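Speaker notes: Reading a company's debt before the auditors do

Evening talk, small business finance group. Slot is 30 minutes, leave time for questions at the end. Slides are light on purpose, most of this is talking.

Slide 1. Title and hello

Say who I am, say thanks to Samira Masri for setting this up and for lending me the clicker. Ask for a show of hands: who has opened an annual report in the past year? Who got as far as the notes at the back? (The notes are the good part! Promise them that by the end they'll want to go straight there.)

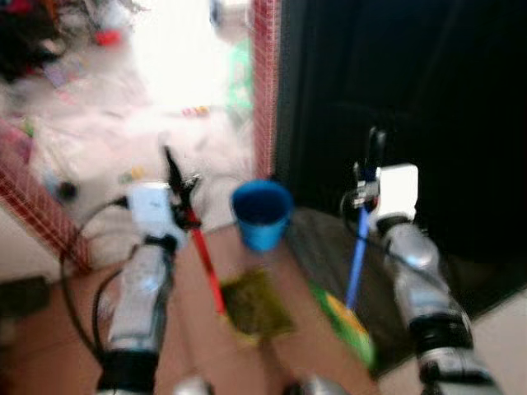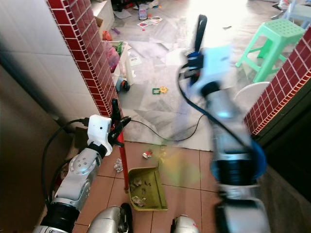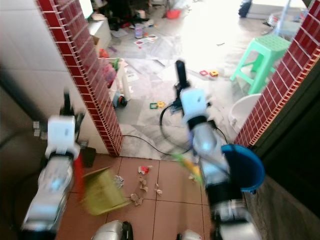
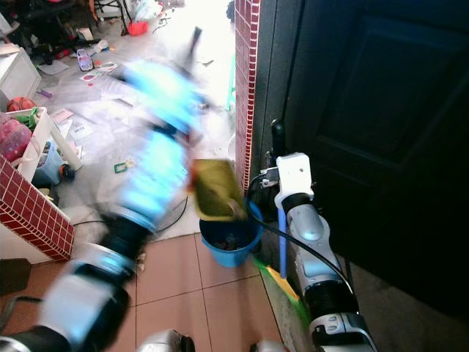

Slide 2. Why I love a balance sheet

Start with the Cesine story. I was a junior analyst and Jacqueline Huet handed me their accounts with no explanation, just "tell me if you'd lend to them." I read the profit line and said yes. She turned to the balance sheet and put her finger on one number, current liabilities, and waited. I still remember how long she waited.

Profit tells you how a year went. The balance sheet tells you what the company owes on the day the year stops, and when those bills come in. I find that thrilling and I hope it shows.

Slide 3. Current assets against current liabilities

Keep this slow. Current means due, or expected to turn into cash, within a year. Cash in the bank, money customers owe, stock on the shelves. Against that: suppliers, wages, tax, and the part of any loan that has to be paid back in the next twelve months.

Divide the first by the second. Cesine came out at 2, so two dollars coming for every dollar going out, and it looked lovely. Then take out the stock, a lot of which had been sitting there for years, and see how much of that comfort goes away. Pause here. Let people do the sum for their own business in their heads.

Mention that a low ratio isn't always a bad sign. A grocery store gets cash today and pays its suppliers next month, and it can run that way happily for decades. Compare like with like.

Slide 4. The loan that changes columns

My favorite slide, try not to rush it.

Sunel had a long-term bank loan, safely down in the far-off part of the page. The loan had a covenant, a promise to keep earnings at a certain multiple of interest. They missed it in July. Once that happened the bank had the right to ask for everything back, and the whole loan jumped up into current liabilities. Same company, same debt, and a completely different picture overnight.

Question to put to the room: where would you have seen it coming? Answer is the borrowings note, where the covenant was described in a single sentence. Read that sentence out loud. It's short and quite dull and it mattered more than the chairman's letter.

Slide 5. "Going concern" in plain words

Accounts are drawn up on the idea that the business will keep running. If there is serious doubt about that, the directors have to say so, and the auditor points readers to it. People hear the phrase and think it means bankruptcy. Plenty of companies carry that warning for a year, raise some money, and come out the other side.

Lendetar is the good example. Warning one year, new shares sold the next, warning gone. Fabrice Lefèvre worked on that share sale and was kind enough to check my summary, so give him credit. He'd want me to add that the old shareholders ended up with a much smaller slice.

Slide 6. Cash runway

Cash on hand divided by what goes out each month, net of what comes in. Lendetar had 6 months at its lowest point. Do the arithmetic live on the whiteboard, people like watching it.

Then Coste, for scale. Tiny firm, some 2,000 customers, no bank debt at all, and still nearly ran dry: the customers all paid late in the same quarter. King-fai Tsang kept a one-page cash forecast there and updated it every morning with his coffee. Show the page. Point out how plain it is.

Slide 7. Try one yourselves

Hand out the sheets. Work in pairs. Find the current liabilities, find the borrowings note, underline anything with the word "breach" or "waiver" in it. Walk around, help the back tables first, they got the worst view of the whiteboard.

If someone asks about leases: yes, most of them are on the balance sheet now, and yes, it makes older comparisons messy. Aurélien Guillot has a longer handout on this and I can email it.

Slide 8. Questions

Likely ones: how to treat an overdraft (count it as current), whether to trust management forecasts (look at last year's forecast and check it against what happened), and what to do when the accounts are late. For that last one, ask the company why, and put the answer in writing in your own file.

Leave the reading list up while people pack away. Collect the pens.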